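Hemamis Two-Arm Handling Project

The Hemamis project is a student exercise in bimanual robot handling, run as part of the second-year automation course at Ferkero Technical College. Students work in groups to set up a pair of small arms on a shared bench and record handling tasks under manual control. The recordings are then used to train a control program, which is assessed on the same bench.

The course was set up by Ylva Engebretsen, who teaches control engineering at the college. An earlier version used a single arm fixed to a desk. It was replaced when the syllabus was extended to cover tasks in which one gripper must steady an object while the other works on it.

Equipment

Each bench consists of a wooden worktop inside a frame of black aluminium rails. The arms are mounted on opposite sides and face each other, so that their working areas overlap above the middle of the table. Each ends in a parallel gripper. Groups are responsible for their own cabling and must submit a wiring sheet before power is applied.

Task objects are ordinary goods and household items. Small printed packets are favoured for sorting work, as they lie flat and may overlap, which makes the choice of grasp point part of the problem.
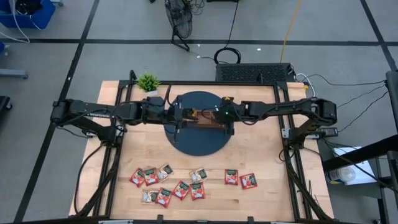
Bench with both arms over the circular mat and snack packets on the worktop. Source: Hemamis course archive, photograph by Zoi Margaritis.

The recording stage takes up most of the term. A group's set of recordings must contain 244 accepted runs. A run is rejected if an object leaves the worktop, if the arms touch each other or if the operator reaches into the working area. Rejected runs are kept in a separate folder and discussed in the written report.

Assessment

Marks are given for the report, the quality of the recordings and a bench test held in March. Each group is allowed two attempts at the test, and the better score stands. Object positions are changed between attempts.

See also: Povent (course software)

Shares: 2

Comments (2)

mcgrath_k: Is the wiring sheet available anywhere? The link on the college page is dead.

tomasz: Marks for the report used to be split by group member. Has that changed?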